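インフラ整備の先送りは費用を減らさない

グレンドベルク貨物線の複線化について、事業者選定の判断がまた延期された。三度目である。延期の理由は毎回異なり、最初は需要予測の更新、次は環境影響評価の補足、今回は財源構成の再検討とされている。個々の理由はいずれも手続き上もっともなものだが、三つを並べたとき、発注側に判断の期限を守らせる仕組みがないという事実が残る。本稿では、この仕組みの欠如が建設業の側にどのような費用を生んでいるかを論じる。

まず工事の規模を確認しておく。総事業費は727億円、うち土木が半分強を占め、残りが電気・信号・通信と用地である。応札を準備しているのはホルツァー建設とスタットリー土木を中心とする二つの企業連合で、両者とも最初の公募予告の時点から専任の積算部隊を置いている。積算部隊は延期のたびに解散するわけにいかない。単価は四半期ごとに動き、下請けの見積有効期限は通常それより短い。有効期限が切れた見積は取り直しとなり、取り直しの作業は発注者に請求できない。

この費用は公表資料のどこにも現れない。応札企業の一般管理費に吸収され、次の案件の入札価格に薄く上乗せされる。結果として、延期された事業とは無関係の橋梁補修や上下水道の更新が、その分だけ高くなる。延期を決めた部局の予算には影響がないため、判断を急ぐ動機も生じない。
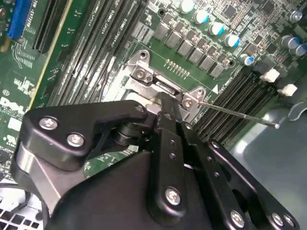 人員と機材の問題はさらに厄介である。大型の掘削機や軌道敷設機は、着工の見込みが立った段階で確保しなければ他国の現場に回る。熟練の現場監督も同様で、待機を一年続けられる会社は限られる。通信・信号設備では事情が少し異なり、物そのものは入手できても世代が変わる。デルのデスクトップ機の筐体を開ければ、緑色の基板の上に金属製のCPUソケット固定具が見えるが、この種の部品の規格は土木構造物の設計寿命に比べてはるかに短い間隔で入れ替わる。指令所の端末仕様を公募時の型に固定したまま工事だけを遅らせれば、開業時には交換部品の調達から議論を始めることになる。仕様書の改訂は当然ながら設計変更に当たり、協議と承認に数か月を要する。

延期を擁護する論拠として最もよく聞くのは、需要の不確実性である。貨物需要は景気に左右されるため、見極めの時間が必要だという。この主張には一定の根拠がある。しかし、ヘンディア港からの内陸輸送に関する需要予測は、過去三回の更新でいずれも当初の想定幅の内側に収まっている。更新によって意思決定が変わる可能性が低いのであれば、更新を待つことの価値も低い。不確実性があることと、待てばそれが減ることは別の命題であり、後者については何の分析も示されていない。

もう一つの論拠は財政規律である。支出を後年度に送れば当面の起債は減る。ただし、この計算には物価上昇分と、既存の単線区間を維持するための費用が含まれていない。単線区間の延長は122キロメートルあり、行き違い設備の多くが更新時期を過ぎている。複線化を前提に更新を見送ってきた設備であるから、複線化が遅れれば暫定の補修が必要になる。暫定補修は複線化の際に撤去される。撤去されるものに支払う金を節約と呼ぶことには無理がある。

鉄道経済を研究するスヴェンヤ・リュティは、六月の講演で、大型事業の判断延期を「価格のついていない選択権の行使」と表現した。発注者は待つ権利を無料で保有しており、その対価を実際に払っているのは応札者と利用者である、という趣旨である。この整理に従えば、対策の方向もおのずと定まる。選択権に価格をつければよい。

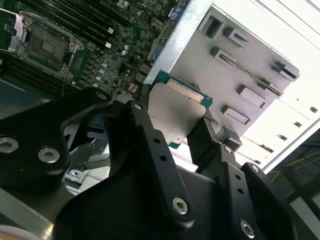 具体的には、公募予告の時点で判断期限を明示し、期限を過ぎた場合は応札準備費の一部を発注者が補償する制度を設ける。補償の対象は外部への支払いが証明できる費用に限り、地質調査、設計照査、見積の再取得を想定する。社内人件費まで含めると査定が煩雑になり、制度の運用自体が遅れる。上限は総事業費に対する比率で定め、公募予告に記載する。

この提案に対しては、応札者を甘やかすものだという批判が予想される。入札の準備費は本来、受注の利益で回収すべき事業上の危険だという考え方である。競争に負ける危険についてはその通りで、落札できなかった者への補償を求めているのではない。問題にしているのは、競争そのものが開かれないことによる損失であり、これは応札者の努力では小さくできない。危険は、それを制御できる側が負担するのが契約実務の原則である。判断の時期を制御できるのは発注者だけである。

補償制度が拙速な判断を招くという懸念もある。期限を守るために審査が粗くなるという指摘で、これは軽視できない。したがって、期限の延長自体は認めるべきである。ただし延長には理由書の公表を義務づけ、追加で得ようとする情報が何であり、その情報がどの数値を超えれば結論が変わるのかを記載させる。この記載ができない延長は、情報を待っているとは言えない。

中小の専門工事業者への影響にも触れておく。グレンドベルク沿線には、軌道と架線の保守を主とする会社が多い。複線化を見込んで技能者を採用した会社ほど、延期による負担が大きい。大手の連合であれば他の案件に人員を振り向けられるが、地域の会社にその余地は乏しい。採用した技能者が一度離職すると、着工が決まっても戻らない例が多い。将来の施工能力が失われ、その不足は次の入札で価格と工期に反映される。

発注者は次の判断時期を「しかるべき時期」としている。応札者はこの表現から工程表を作ることができない。下請けに見積有効期限の延長を依頼する際にも、何か月延ばせばよいのかを伝えられない。少なくとも月を明示し、そこに至るまでの審査手順と、各段階の責任部局を公表すべきである。制度の創設には法令の改正が要るが、日程の公表には要らない。今年度のうちに着手できる措置であり、財源の再検討と並行して進めることに支障はない。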